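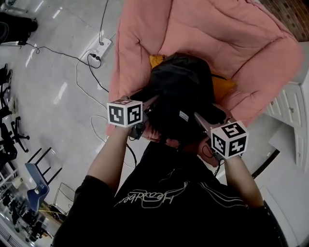 Station 2, bag on the pink seat, both marker cubes in view of the head camera.

Grarance capture floor – pre-session safety check, bag-handling task

1. Walkway around operator clear of leads. FAIL. Power strip on the floor beside the seat, white cable wandering off in loops. Gaffer tape has been on order since March.

2. Marker cubes firm on both grippers, codes clean. PASS. Give each a gentle wiggle. The last loose cube cost us 298 episodes and most of the biscuits.

3. Gripper lead has slack at full reach. PASS.

4. Object placed per task card. PASS, though the card says "neatly" and the backpack has its own views.

5. Spare chairs pushed back. Partial. We own more chairs than operators and they breed near the left-hand wall.

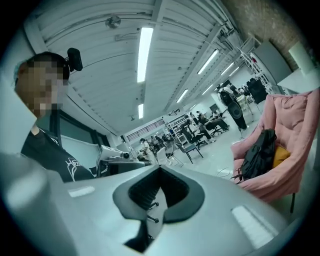
View from gripper camera, operator with head unit on, seat to the right.

6. Head unit snug, operator can look down without it shifting. PASS. Break after every 100 episodes, neck permitting or otherwise.

7. Gripper camera sees the work area. Query. Plenty of ceiling lights at this angle, and the Vultudari model has learned enough about ceilings. Tilt down and recheck before recording.

8. Bystanders clear of the operator's swing. PASS. Three seated well back, one standing mid-room.

Result: hold until item 1 is fixed. Recheck in 5 minutes.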